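Carpet tiles in the workshop unit: glue, tackifier or loose lay?

Forum > Floors and subfloors > Commercial and light industrial

fistau_mk2
Posts: 14
Posted 02/05/2022

We have taken on the unit next door to ours and the floor needs covering. Power-floated concrete slab, ground floor, 1,254 square feet. The previous tenant had vinyl down and left most of the adhesive behind. The landlord wants carpet tile because that is what the rest of the block has. Use is mixed: benches, some desks, a few heavy items that stay put, pallet truck perhaps twice a week.

Three quotes so far. One full spread with permanent adhesive, one tackifier, one loose lay with a taped perimeter. The prices are close enough that I would like to decide on method alone. Hygrometer reading on the slab was 71% RH after three days under the box.

G_Heitmann
Posts: 1,295

Your reading is under 75%, so moisture is acceptable for most tile backings, but three days is short. Leave the box until two readings a day apart agree. On a thick slab that can take a week or more.

As to method, tackifier. Full spread gives you nothing extra with a tile that has a stiff backing, and when you come to lift one it will bring the smoothing compound with it. Loose lay is for small rooms without wheels.

What is the old adhesive? If it is black, stop and have it tested before anyone scrapes or grinds it.

fistau_mk2

Yellow-brown, slightly rubbery. Not black anywhere I have looked. I will put the box back down and wait.

mtomic
Posts: 918

I disagree with Gisela on the pallet truck. Tackifier holds a tile against sideways movement up to a point, and small hard wheels carrying a heavy load go past that point, particularly where the truck turns. We did a unit for Allport with tackifier throughout and the tiles had crept 6 mm in the turning area by December. The joints opened on one side and peaked on the other. We went back and stuck that strip down permanently.

My advice is tackifier in general, permanent adhesive on the truck route and one tile either side of it. Mark the route on a drawing so that whoever lifts the floor later knows which tiles will fight them. 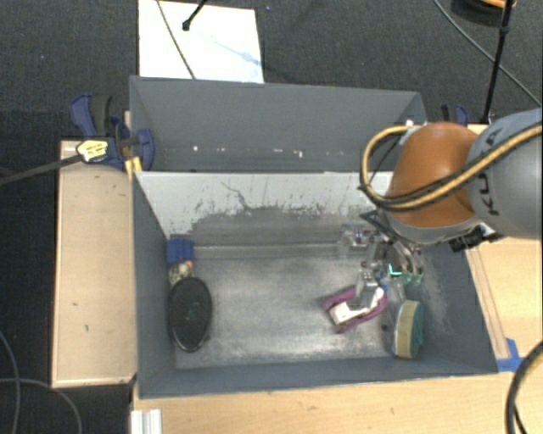
Colour is the other thing worth settling before you order, and people leave it until last. Pale tiles show every black wheel mark and mid-brown shows sawdust. We have used dark charcoal under pale wooden surfaces, and I would choose it again for a mixed unit. Take a fleck if the range has one, since flat charcoal shows lint. Order the spares from the same batch, because dark shades vary between batches more than you would expect from the sample book.

G_Heitmann

Creep of 6 mm suggests to me that the tackifier was laid into while wet, or put on too thin. It has to go clear and touch dry first. On a cold slab that can be well over an hour and fitters lose patience. I have floors with pallet trucks on tackifier alone that have not moved.

mtomic

It was left to go clear. Doaa Gaber was on that job and timed it. I accept that the roller may have been too short in the pile, which would give a thin film. The turning area was still the only place that moved.

rafail.m
Posts: 212

Neither of you has mentioned the old adhesive. Tackifier over rubbery residue is asking for trouble. Plasticiser from vinyl stays in the old glue and softens the new one. Scrape it back mechanically, prime, and put 3 mm of smoothing compound over the lot. If the quote does not list this, the quote is incomplete.

Also ask about compressive strength. Some of the cheaper compounds are meant for domestic floors and will crush under point loads.

fistau_mk2

Two of the quotes include preparation. The loose lay one says "clean and lay", so that one is out. What about the heavy items? Tile under them or cut round?

rafail.m

Anything bolted down, fix to the bare slab and cut the tile round the base plate. Carpet under a base plate compresses and the bolts lose tension. Anything simply standing there can stand on the tile, but use spreader plates and accept that those tiles will be permanently dented.

G_Heitmann

Agreed on the base plates, and on the residue. I should have said so in my first reply.

mtomic

One more point. Lay quarter-turn if the range allows it. Wear shows less and a replacement tile blends in sooner. Monolithic looks smarter for six months.

G_Heitmann

Quarter-turn in an office, yes. On a truck route I prefer monolithic, with the joints easier to check by eye for movement.

fistau_mk2

Second box reading 73%, third 73%. I have asked the tackifier firm to requote with the compound strength stated and permanent adhesive along the truck route. Will post the figures when they come back.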